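Lilstead students put virtual kitchen robot through its paces

21/01/2018

Students in the robotics club at Lilstead High School have spent the winter term teaching a two-armed robot to work in a kitchen that exists only on a computer.

The 12 members are preparing for the Nillov Challenge, a student contest in which every round is run in simulation. Teams write the control programs for a pair of robot arms and send them in over the internet. The organizers then run each program on the same set of household tasks and score the results. This season 224 teams have signed up, and the final is set for June.

Lilstead's entry is called Antal. It is the club's first try at a software-only event. In past years members built small wheeled robots out of kits, and most of the budget went to motors and batteries. Moving to simulation brought the cost of the season down to $549, most of it for a used desktop computer with a better graphics card.

The club meets after school in the computer lab. Members work in pairs, with one student changing the code and the other keeping a log of each run. The practice kitchen has a white countertop with a basket, a microwave and a toaster oven lined up along the back, and the arms work in the open space in front of them.

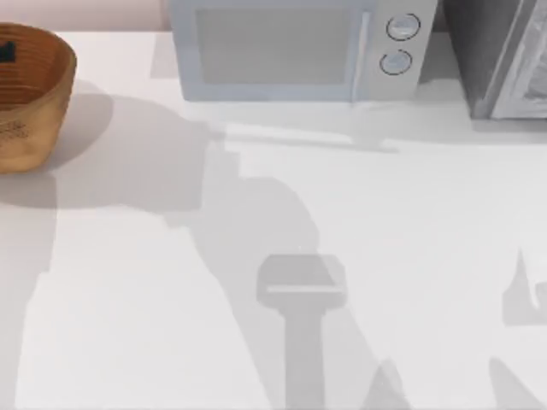

The team logged 266 practice runs before the winter break. Early on, most of the trouble came from the two arms getting in each other's way. The students now have one arm wait in a parked position until the other has finished its move. That costs time, and time counts toward the score, but it has cut down on collisions — each one takes points off.

The next job is grip control. Members said the current program closes the gripper at the same speed no matter what it is picking up, and they want to slow it down for lighter items. A second group is working on the order of the tasks so that the arms travel less between them.

Warkus, a local software company, is letting the club use its office computers overnight for longer tests. The company has also offered to host a practice round in its meeting room, where parents can watch the runs on a large screen.

The club is open to students in all grades, and no programming experience is needed. New members can sign up at the computer lab through the end of the month.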